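Keeping Your Own Records After a Police Stop

A few household habits make it much easier to file a complaint or answer a charge later on. None of this is legal advice, and the rules differ from one town to the next.

Write it down the same day. Memory drops off fast, and an account written at 9 p.m. that night carries more weight than one put together in October for a hearing. Use a bound notebook and number the pages. Put down the street, the time, the car number, the badge number and the words used, as close as you can get them. Leave out your opinion of the officer.

Photograph any injury or damage in daylight, then again 2 days later when bruising has come up. Put a ruler or a coin next to the mark. Keep the original files on the phone and copy them to a second place.

Ask for the incident number before you leave. In Denwood it is printed at the top of the yellow slip. In Kitatthorpe you have to call the records desk, and they will want the name of the street.

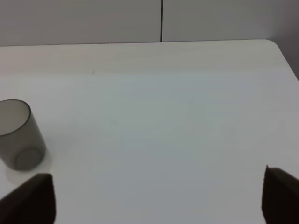 How long should I keep the papers?

Keep them until the case and any appeal are closed, then for as long as you could still bring a claim. The legal aid office in Fleury can tell you what that limit is where you live.

For storage, a plain accordion file is fine. Use one pocket per incident, with letters in date order and the newest at the front. Don't staple anything you may need to copy. Receipts on thermal paper fade - photocopy them the week you get them.

Send complaints by certified mail and tape the receipt to your own copy. The Zolinthorpe review board takes them at P.O. Box 2637. It allows 12 weeks for a first reply, though 17 is closer to what people have been getting. Mark both dates on the kitchen calendar.

If a witness gave you a phone number, call within the week and ask for a short signed statement. People move and change numbers.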